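Colette Guillot
Thread on the Brastance record, for the people who keep asking where it's at. Numbered so you can skip.

1/ Brastance is a seven-piece. Two trumpets, trombone, bass, drums, keys, and me on accordion and most of the singing. We started out playing weddings and we still play weddings. The album is our first full-length.

2/ Nine songs. Six are ours, two are old dance tunes Iona Mackay learned from her grandmother, and one is a waltz the trombone player wrote and won't name. It's listed as "Waltz" for now. It will probably stay "Waltz."

3/ We tracked the band live in one room at Prellska over four days. No click on anything except "Rankin," which has a tempo change in the middle that we kept messing up at shows. With the click we got it on the third take.

4/ Iona plays first trumpet and wrote all the horn parts. If you've seen us before, the big change is that the horns now drop out completely in the verses. It leaves more room for the words. It also gives the brass a rest, and on a two-set night they need it.

5/ Vocals were done last, mostly in the evenings. I sang "Dollico" eleven times and we used the second one. Lesson learned, I'll stop at three next time.

6/ A few pictures.

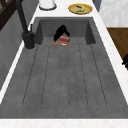
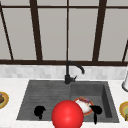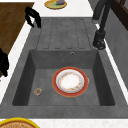

7/ Money. Preorders stand at 249 as of this morning. The target was 100, so thank you. That covers the mix and the mastering and a good part of the pressing.

8/ The vinyl run is 1,000 copies. That's more than we can sell in a year and we know it. The price per record drops a lot at that number, and we can keep carrying them to shows until they're gone.

9/ Several people asked about CDs. Yes, a small batch, for the merch table only. Several people asked about cassettes. No.

10/ Mix notes, for those who care. The first mixes had the accordion too loud. I'm the one who asked for it to come down. The bass came up, and the snare has less ring on it now. On the waltz we left in the chair creak before the last chorus. We tried taking it out and the trumpet breath went with it.

11/ The one song that didn't make it is "Long Way to Supper." It runs past nine minutes and we couldn't agree on which part to cut. We'll keep playing it live. If someone has a decent recording from the spring shows, send it to me, I'd like to hear what we were doing in the bridge.

12/ Artwork is finished. Plain cover, two colors, lyrics on the inner sleeve in both English and French. I did the translations myself, so complaints about the translations come to me.

13/ Release is September. I don't have a day yet. The pressing plant gives a window and then they tell you later where in the window you are.

14/ First single is "Rankin," out this Friday at noon. It's the short version, without the drum intro. The full one is on the album.

15/ Shows. We're doing a release night in town with the full band plus two extra percussionists, one on congas and one on pandeiro. After that, a run of five dates as a five-piece, because the van holds five people and the gear. Second trumpet and keys are sitting those out. Iona has rewritten the parts so one trumpet and trombone can cover it.

16/ If you booked us for a wedding this fall, nothing changes. You get all seven of us, and we still take requests up to two weeks ahead. Please no requests on the night. We will say yes and then play it badly.

17/ The mailing list is at 2,111 people now and it gets the ticket link a day before anyone else does. Sign up through the page on my profile. One email a month, sometimes none.

18/ Replies are open. I'm at rehearsal until 9 tonight and will answer what I can after that.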